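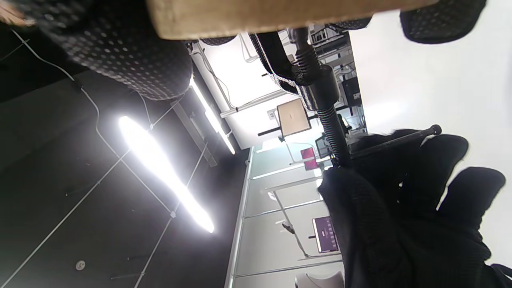 Hervé Marchal says the goalkeeper was the last thing anyone at Skarel wanted to talk about, right up until the club let him go. The old scout has been watching the second division for years and thinks the sale of Restrepo to Flotine in February was decided on money alone.

Restrepo played 614 minutes last season before he lost his place. He conceded five goals in that time, two of them penalties, and then had to sit behind a man who was on loan and is now back at his parent club.

Ragnvald Dahlgren, who coached him at Skarel, doesn't argue with the numbers. He picked the loan keeper for his kicking. Skarel were playing out from the back and Restrepo liked to go long, often without looking up.

"He was the better shot-stopper and I told him so," Dahlgren says. "But I had two centre-halves who wanted the ball at their feet."

Flotine don't play that way. Their centre forward is tall, the pitch is narrow and the wind comes in off the harbour for most of the winter. A long kick is worth something there – more than it was at Skarel, anyway.

Restrepo has started every league match this season. His contract runs out in the summer and the club has offered him a new one. He hasn't signed it yet.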